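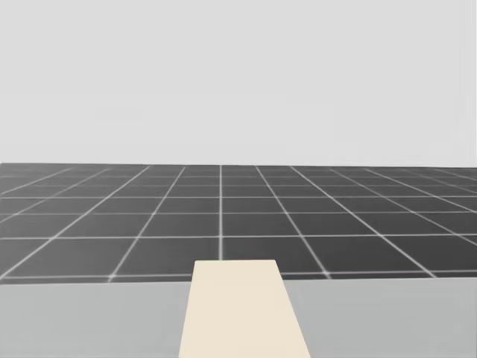

Aldana Palma
Contributing writer, robotics and simulation

2018-11-26

I have spent most of this fall looking at a cream-colored plank. It lives on a gray table in a simulator, beyond which a gridded floor runs off to nowhere in particular, and I have come to know it better than some of my cousins.

The plank belongs to a test that the group at Jereck calls Zodby. Two arms have to get hold of a long, flat thing and lift it level. The result being passed around since October is that a policy trained on 2,000 simulated attempts managed 657 successes in a row. People forward me that number with exclamation marks. I would like to send some of them back.

My complaint is with the streak. A streak is what you get when you start counting after the last failure. Jereck's own write-up, to its credit, says in the appendix that nine earlier runs were thrown out as "setup." I have had whole years I would like to file that way.
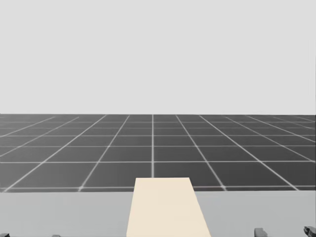
The plank is also very well behaved. It starts near the middle, it never warps, and its friction is a single number that somebody typed in. When the team at Wallin reran the test with the starting angle and the friction both shuffled, the success rate fell by almost half. Nothing else changed. The policy had learned one plank in one mood.

I don't hold this against simulation. I like simulation, and I pay for a good deal of it. What bothers me is how we report it: one headline figure, one tidy clip, and the spread tucked away where only the cranky will look. I am the cranky, and I'm tired of scrolling.

So here is a modest request before the Ruvthorpe workshop. Print every run, including the embarrassing ones. Vary at least two things at once. And if a result only holds when the object is placed just so, put that in the title - it will be a longer title, but we are academics and have never minded that before.
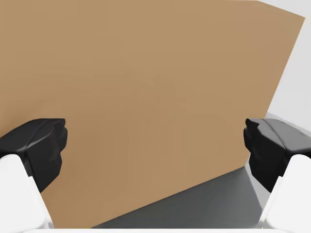 Gripper fingers open over a flat brown panel, in simulation.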